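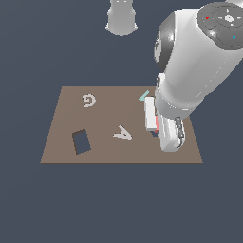 The Clindton school board voted Tuesday night to buy a new early reading program for its four elementary schools, and parents have been told to expect big things by spring. The program comes from Gillico, a supplier the district has not used before, and it starts children on letter shapes in the first week of kindergarten, months ahead of the current schedule. The idea is that a child who knows the shapes cold will pick up the sounds faster. Maybe so. But shapes are slippery things. A curled gray piece lying on a brown board can pass for a G or a 9, and an A with its point turned the wrong way takes even a grown-up a second look. Whether drilling five-year-olds on such matters in September makes them better readers in third grade is a question the board spent very little time on.

The vote was 5 to 2. Discussion lasted less than half an hour, and a good part of that went to delivery dates.

What the district is paying

The first-year price is $3,000 per school for teacher guides, wall charts and workbooks. Training is extra. The district has not said how much extra, and the sheet handed out at the meeting left that line blank. Superintendent Nassoro Muli said the amount was "still being worked out" and would be "modest."

The workbooks are used up as the children go, so they must be bought again every year. The handout listed them under one-time costs. Asked about this after the meeting, Muli said the sheet would be corrected.

About 600 children in kindergarten and first grade will use the program when it begins in January. The reading hour will stay the same length, which means something now done in that hour has to go. Teachers at Boneck Elementary said they had been told story time would be "blended in." They did not know what that meant, and the board did not explain it.

The evidence so far

Gillico's sales booklet says children in the program gain "up to a full year" in reading. Readers who have bought a mattress will know the words "up to." The booklet gives no average and does not say how many children were tested, or what they were tested on. A small chart on the back page has two bars and no numbers.

Akosua Boateng, who taught first grade in Clindton for 22 years and now tutors out of her home on Agyeman Street, asked the board for the study behind the chart. She was told it would be sent to her. She had asked the same thing in August, in writing, and got the same answer.

"I'm not against letters," Boateng told the board. "I taught letters my whole life. I'm asking what happened to the kids in the study after the first year. Did they stay ahead or did the others catch up?"

That is a fair thing to ask. Early gains on letter tests are easy to get, because letter tests mostly check what was just drilled. Reading a page and knowing what it said is a slower business – and it's the part parents care about. The district's own scores show most Clindton children know their letters well by the end of first grade. Where scores sag is in third and fourth grade, when the books get harder. The new program stops at the end of first.

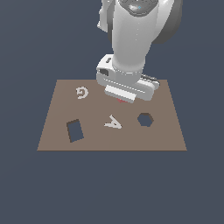 What supporters say

Board members who voted yes said the district could not keep doing the same thing and hope for better scores. Several mentioned that neighboring districts are looking at similar programs. Looking is as far as it has gone, according to the two district offices that returned calls this week. One said it had asked for a price and heard nothing more. The other said it had no plans.

Muli said he had visited a classroom using the program and was impressed by how focused the children were. He did not name the school. He said Clindton would track its own results and report back at the end of the year.

No one has settled what will be tracked. With all four schools starting together in January, there will be no group of children on the old schedule to compare with, so a rise in scores next spring could come from the program, from the usual growth of six-year-olds, or from a good crop of kids. Boateng suggested starting at two schools and holding off at the other two. The board thanked her for the idea and moved to the next item, the parking lot at the middle school.

Parents who want to see the materials can do so at the district office on weekdays until 4 p.m. The study, if it arrives, will be put out with them.

26 Sep 2003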